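Search stories
Search

We use cookies to remember your reading settings. Accept / Manage

The Bodlow Road

By Simin Mirzaei
November

Jamshid Parsa drove the last bus out of Drurdale at ten past nine. Most nights he had five or six riders, and by the quarry turn he had none.

That night one man stayed on. He was around 68, with a suitcase on his knees.

"Bodlow is the end," Jamshid said.

"I know. I grew up there."

"Whose house?"

"Arriaga. Up behind the school."

Jamshid knew the house. It had been sold in the spring, and the new people had put in a gate.

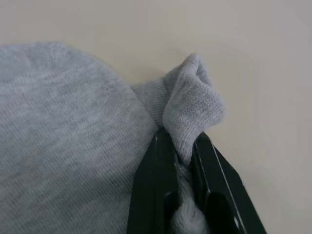
He drove on through Morgan without stopping. The shelter light was out again.

"My brother wrote that he'd leave the key," the man said. "Rutilio. You might know him."

"He rode with me," Jamshid said. "Tuesdays, to the clinic."

The man waited for the rest of it. Jamshid slowed for the bridge, then pulled in on the far side and set the brake.

"When did he write to you?" he asked.

"A while ago -- I moved, and the mail took its time."

Jamshid turned off the engine and came down the aisle to sit across from him.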